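Entretien du linge au quotidien
Polycopié de la séance 6 - Les hauts en maille imprimés : trier, étaler, plier, ranger
Atelier Tunenness, version relue le 4 décembre 2020

Bonjour à toutes et à tous ! On reprend là où on s'était arrêtés la dernière fois, c'est-à-dire au moment où le linge sort du sèche-linge ou descend du fil et où, soyons francs, la plupart d'entre nous le posent sur une chaise en se disant qu'on verra demain. J'ai repris mes notes, j'ai ajouté ce que vous m'aviez demandé sur les imprimés (vous étiez nombreux) et j'ai enlevé le passage sur l'amidon, qui reviendra au printemps avec les chemises.

Pour celles et ceux qui ont manqué la séance 5 : lisez au moins la page sur les étiquettes avant de venir. Je ne la referai pas en entier, mais je m'en sers tout le temps.

1. Ce qu'on appelle un haut en maille

Je mets sous ce nom les tee-shirts, à manches courtes ou longues, les polos, les sweats légers, les sous-pulls en coton. La maille, c'est un fil qui fait des boucles, et les boucles bougent. Une toile de chemise garde sa forme quand on la soulève par un coin ; un sweat s'allonge, tourne sur lui-même, et au bout d'une minute on ne sait plus où est l'encolure. Dans mes premières années je me battais contre ça. Je tirais, je secouais, je recommençais. Aujourd'hui je le laisse pendre un instant et je cherche une couture de côté, toujours la même, la gauche (je suis droitière, inversez si besoin).

La couture de côté est votre meilleur repère. Elle va de l'aisselle à l'ourlet, elle est épaisse, on la sent sous les doigts même sans regarder. L'ourlet vient ensuite. L'encolure, je la garde pour la fin, elle se déforme trop facilement pour servir de poignée. Si vous ne devez retenir qu'une chose de ce paragraphe, retenez celle-là : on ne soulève pas un sweat mouillé par le col. J'en ai un chez moi, acheté neuf en juillet, dont le col bâille comme une bouche de métro, et c'est entièrement ma faute.

2. Le tri avant le pliage

Je sais, on a déjà trié avant la machine. On retrie quand même ! Pas par couleur cette fois, par forme. Les grandes pièces d'un côté, les hauts d'un autre, et tout le petit linge dans un panier à part : chaussettes, gants de toilette, mouchoirs pour qui en utilise encore. Les chaussettes ont la mauvaise habitude de voyager dans les manches et sous les hauts, alors passez la main à l'intérieur de chaque manche avant de plier. Vous rirez de ce que vous y trouverez.

Dans le lot de la séance, il y a un haut vert olive, avec une bande jaune en diagonale et de grosses lettres bleu foncé dessus, que je vous demanderai de manipuler à tour de rôle. Je l'aime bien pour l'exercice : une matière souple, un grand décor, et un imprimé qui disparaît dans les plis dès qu'on le prend n'importe comment.

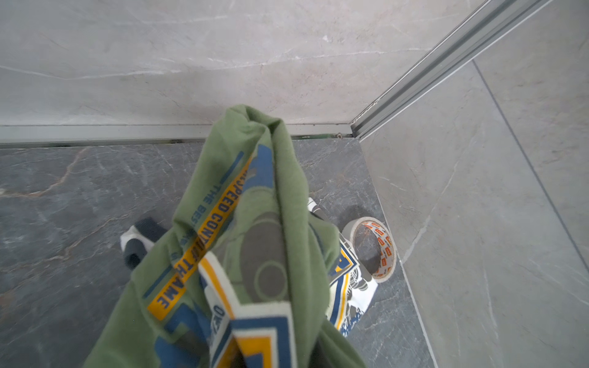

Quand un haut imprimé se tord, ce sont les bords du motif qui souffrent en premier. Une impression posée en surface forme une sorte de peau sur le coton. Le coton s'étire, la peau beaucoup moins. Si vous pliez toujours au même endroit, en plein milieu d'une lettre, vous finirez par voir une petite craquelure à cet endroit précis, puis deux, puis le morceau de lettre s'en va au lavage. D'où une règle que j'applique à la maison et que je vous conseille vivement : les plis passent à côté du motif chaque fois que c'est possible, et quand le motif prend toute la largeur, on décale le pli d'un lavage à l'autre. Deux ou trois centimètres suffisent.

Petite parenthèse sur les types d'impression, on me pose la question à chaque groupe. Passez le bout du doigt sur le dessin :
- si vous ne sentez rien, l'encre est dans la fibre, vous pouvez plier tranquillement ;
- si vous sentez un léger relief, un peu caoutchouteux, retournez le vêtement sur l'envers pour le laver et ne repassez jamais directement dessus ;
- si ça accroche et que ça fait plaque, c'est un transfert, et là je vous demande de la douceur (et pas de sèche-linge trop chaud, on en reparle en 5).

3. Étaler

C'est l'étape que tout le monde saute. On plie en l'air, sur le ventre, sur le genou, en regardant la télévision - je l'ai fait vingt ans. Ça marche très bien pour un torchon. Pour un haut en maille, on gagne un temps fou à le poser à plat une bonne fois.

Il vous faut une surface propre, dure, un peu plus grande que le vêtement. Une table, un plan de travail, le sol si le sol est net. Le lit, je le déconseille : le matelas s'enfonce, la couette fait des bosses, et les plis ne marquent pas. Une surface lisse laisse glisser le tissu, une surface légèrement rugueuse le retient ; les deux se défendent, essayez les deux avant de vous décider.

Je procède comme ceci :
- je pose le vêtement face contre la surface, le dos vers moi ;
- je remets les deux coutures de côté bien à leur place, en partant des aisselles ;
- je prends les deux coins du bas et je tends doucement l'ourlet, sans étirer ;
- je lisse avec le plat de la main, du centre vers l'extérieur ;
- je termine par les manches, une à une.

Tendre, étirer : la différence se voit à l'ourlet. Un ourlet tendu est droit. Un ourlet étiré fait des vagues dès qu'on le lâche. Si vous avez des vagues, lâchez tout, laissez la maille revenir et recommencez plus doucement. Ça prend six secondes, je les ai chronométrées pour un ancien élève qui trouvait que je chipotais.

4. Plier

Le pli que je vous enseigne s'appelle dans mes notes le pli Follby, du nom du pensionnat où je l'ai appris et où l'on n'avait droit qu'à une étagère chacune, très étroite. Il existe sûrement sous dix autres noms. On rabat un côté jusqu'au tiers du dos, manche comprise ; on replie la manche vers le bas pour qu'elle longe le bord ; on fait pareil de l'autre côté. On a alors une longue bande, dont la largeur doit être la même en haut et en bas. Puis on remonte l'ourlet vers l'encolure, en deux fois pour un tee-shirt, en une seule pour un sweat épais.

Où ça coince, d'après ce que je vois en atelier ? Presque toujours sur les manches longues. On les laisse dépasser, ou bien on les empile toutes les deux au milieu et le vêtement prend du ventre. Une manche le long de chaque bord, et la pile tient debout. Et puis il y a l'ourlet qui part de travers dès le départ : inutile de rattraper ça au dernier pli, il faut revenir à l'étape 3.

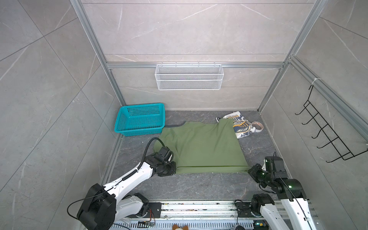 Pour vous donner une idée de la régularité qu'on peut atteindre, j'ai tenu un carnet l'an dernier : 779 hauts pliés, chez moi et à l'atelier, avec une petite croix chaque fois que je devais déplier et reprendre. Les croix se concentrent au début du carnet, évidemment, et aussi les soirs où j'étais pressée. Je ne vous demande pas d'en faire autant ! Mais notez vos reprises pendant une semaine, juste pour repérer votre étape faible. La mienne, c'était le lissage du dos.

Une question revient souvent : faut-il plier à chaud ? Oui pour le coton sorti du sèche-linge, les plis parasites s'effacent presque tout seuls sous la main. Non pour tout ce qui porte un imprimé en relief. Laissez-le refroidir à plat, bien ouvert, sinon le motif risque de coller à lui-même une fois plié, et je vous assure que le bruit qu'il fait quand on le décolle n'est pas agréable.

5. Le séchage, en bref

Je l'avais promis, je fais court. Les hauts en maille sèchent mieux à cheval sur un fil, pliés au niveau des aisselles, que pendus par les épaules. Les pinces se mettent dans l'aisselle, là où la marque ne se verra pas. Sur cintre, pourquoi pas pour les tee-shirts légers, à condition que le cintre soit assez large. Pour les sweats, je préfère le plat, et je retourne à mi-séchage.

Au sèche-linge, programme doux, vêtement sur l'envers, et on sort tout dès la fin du cycle. Le guide Venitico que je vous ai distribué donne un tableau par matière, servez-vous-en ; je l'ai corrigé au crayon à la ligne du coton gratté, trop optimiste à mon goût.

6. Ranger

Debout ou à plat, c'est la grande querelle. Debout dans un tiroir, on voit tout et on n'écrase rien. À plat sur une étagère, on empile, et c'est toujours celui du dessous qu'on veut. Je range debout les tee-shirts, à plat les sweats, neuf par pile au maximum chez moi, et encore, l'étagère est basse.

Un mot sur les paniers. Pour le linge propre en attente, prenez-en un ajouré, plastique ou fil métallique, peu importe, l'air doit circuler. Un panier plein et fermé, avec une seule chaussette encore humide au fond, et toute la fournée sent le renfermé. Je préfère aussi deux petits paniers à un grand : on les remplit moins, on les vide plus vite, et le dos remercie. Si vous manquez de place au sol, accrochez. Des crochets au mur à hauteur d'épaule rendent d'immenses services pour ce qui a été porté une fois et qu'on remettra.

7. À faire pour la prochaine fois

- Apportez un haut imprimé de chez vous, plutôt à manches longues, propre et sec.
- Repérez le type d'impression au doigt et notez-le sur la fiche 3948 (elle est dans la pochette, avec le plan du tiroir).
- Pliez-le trois fois de suite sans regarder le polycopié, puis une fois en le regardant, et comparez les largeurs.
- Pour les curieux, le chapitre sur les coutures dans le manuel Michalski. Les schémas sont vieillots mais très clairs, surtout celui de l'emmanchure.

On commencera par les reprises : col qui bâille, ourlet vrillé, manches de longueur inégale après lavage. Apportez vos ratés, même les pires. Le pull feutré qui circule depuis le début du trimestre, par contre, je voudrais bien le récupérer, il me sert pour l'autre groupe.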